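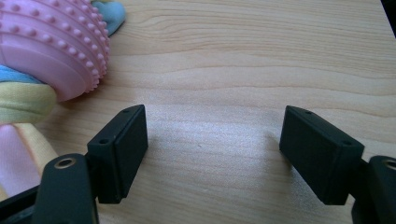 9 min read (full paper) · Section 4 of 7

4. Grain visibility and surface sheen on pale tabletops

Figure 4. Pale wooden tabletop with long, gently waved grain lines. Darker tan and light brown streaks lie in the upper half; the hazy bright patch toward the lower center hides much of the figure of the wood.

4.1 Terms

We use "grain contrast" for the difference in lightness between a darker streak and the wood directly beside it, measured across the grain. "Sheen loss" is the part of that contrast that disappears when a reflection lies over the streak. The two are reported separately. A table can have strong grain and still read as a plain whitish surface over part of its area, and a table with weak grain may look the same from every seat.

The surface in Figure 4 shows both conditions on one top. The streaks in the upper half form wavy bands that curve near the upper center and can be followed by eye without effort. In the bright patch the wood takes on a whitish sheen and the lines are washed out. Species was not recorded for this top. Pine and a light veneer are both consistent with its appearance, and it was entered under "pale, unspecified" along with other tops that carried no maker's label.

4.2 Surfaces surveyed

The survey covered 64 tabletops in use at the Custcombe and Tralley sites. Tops were included if the base color was lighter than the reference card and if a continuous area large enough for the measuring template was free of repairs. Painted tops were excluded. Tops with a clear coating were kept, whatever the coating, and the coating type was noted where site records gave it.

Record quality was uneven. Custcombe keeps a purchase file for each piece of furniture, including the finish and the date of any refinishing. Tralley keeps a room list only, so the age of most of its tables is unknown to us. For this reason we make no comparison between sites by age.

4.3 Measurement

Each top was wiped with a dry cotton cloth and left for ten minutes before readings began. The template was placed with its long side parallel to the grain. Lightness was read at fixed points across the template under an overhead lamp set to 600 lux at the surface, first with the lamp directly above and then with the lamp shifted toward the far edge. The second position produces a reflection toward a seated viewer – the case that users of the tables had complained about.

Where the grain lines wandered out of parallel with the template, as they do wherever bands curve, the template was moved until the lines crossed it squarely. This introduces a bias toward straight-grained areas. We considered following the curve with a flexible strip but could not hold the strip flat enough on the older tops.

Gloss was read separately with a handheld meter at the same points. Two readings were taken at each point, and the mean was used.

4.4 Scoring by eye

Instrument readings were paired with a simple score. An observer seated at the near edge marked on a paper outline of the table where the grain could no longer be followed. Outlines were then scanned, and the marked area was expressed as a share of the whole top. Repeat scoring of the same tops on a later day in June placed 97 percent of outline cells in the same class as before. Most of the disagreement fell at the border of the hazy area, which fades out gradually and has no edge that a pencil line can follow.

The outlines were drawn on the Castuvano form, with the margin notes from the Tomar pilot left in place. Observers were asked to ignore scratches, rings and stains unless these crossed a streak and made it impossible to follow. Such cells were coded as missing and do not enter the sheen loss figures given in Section 5.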